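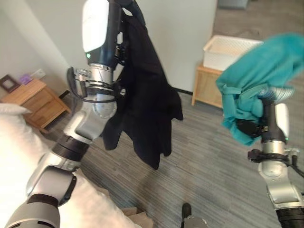
# Bedroom Laundry Pickup: Progress Report to Idex

Prepared by Weidong Cui, project lead, Barua
Date: 2018-03-28
Grant line: Household Textiles, second period

## 1. Scope of this report

This report covers the room setup, the garment set and the basket work carried out since the last report. Spending is given in section 6. Folding and sorting by wash type are not part of this period.

## 2. Room

The test bedroom was finished in the first part of the period and has not been changed since. It has gray carpet, light walls and a dark baseboard. The nightstand is light wood with a natural grain. Small items were left on it, a picture frame among them, so that the room would keep the ordinary clutter of a bedroom during garment work.

The carpet was kept at the request of the Idex reviewer. Our first plan called for a hard floor. Dark clothing picks up lint from the carpet, and we now go over the floor at the start of each working block. This adds 11 minutes to a block and is included in the hours below.

## 3. Garments

The set holds 18 garments, all bought used and washed before first use. They are split into two groups by color:

- dark, mainly black
- mid-tone, including teal and green shades

White garments were dropped from the set for this period. They will return when the second basket is in use, for reasons given in section 5.

Garments are logged by tag number. Two tags came off in the wash and were replaced under the same numbers. No garment has been retired. Each is checked for open seams and loose threads at the end of a block, and small repairs are done in house.

## 4. Basket and stand

The basket is a shallow white plastic tray with slotted sides and rounded corners. It replaced the deep hamper named in the proposal. The hamper hid the first garment as soon as the second was dropped on top, and reviewers could not score placement from the record. With the shallow tray, both garments of a pair can be scored.

The tray sits on a small stool of light wood instead of directly on the carpet. The raised position shortens the drop and leaves some length of a long garment hanging over the rim while it is being lowered. A garment counts as placed when all of it is inside the rim. A sleeve or hem left over the edge is scored as partial. 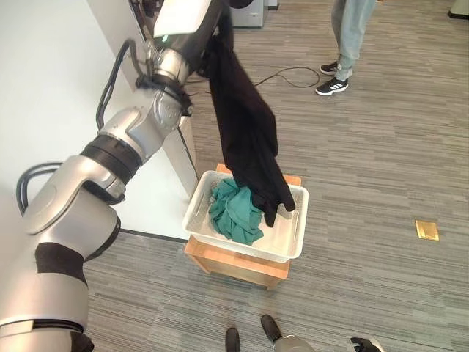 Partial scores are still the main problem with the long dark items. The usual cause is the lowering point: if the lower end goes in near the right side of the tray, the rest tends to pile toward that side, and the last part may stay on the rim. Bunched garments do not show the same problem. We have changed the written procedure so that long items are lowered toward the center and the tray is squared to the front of the stool before each pair.

## 5. Results for the period

The work plan called for 1,000 scored placements by the end of the grant. The total to date is 569. The pace is behind the plan by one block, which was lost while the tray and stool were being chosen. We expect to recover it without extra funds.

Placements made with the deep hamper are not in the total. They were scored under the old rule and cannot be converted. The records are kept and can be sent on request.

The white garments raise a separate scoring issue. Against a white tray their edges are hard to judge, and two scorers gave different results on the same placements often enough that we stopped. A tray in a darker color has been ordered from Oner. It has the same outside size and will fit the same stool.

## 6. Spending

Spending is within the approved budget. The tray, the stool and the replacement tags were charged to supplies. The unused hamper was returned for credit. No equipment was bought. Staff hours were slightly over plan for the first block and on plan after that.

## 7. Work for the next period

1. Finish the scored placements with the present garment set.
2. Bring the darker tray into use and restore the white garments.
3. Send a sample of scored records to Bovum for outside checking.
4. Deliver the final report in September.

One decision is needed from Idex. The proposal defines a placement by single garment, while the current records are kept by pair. We ask for approval to report both figures, with the single garment count used for the target.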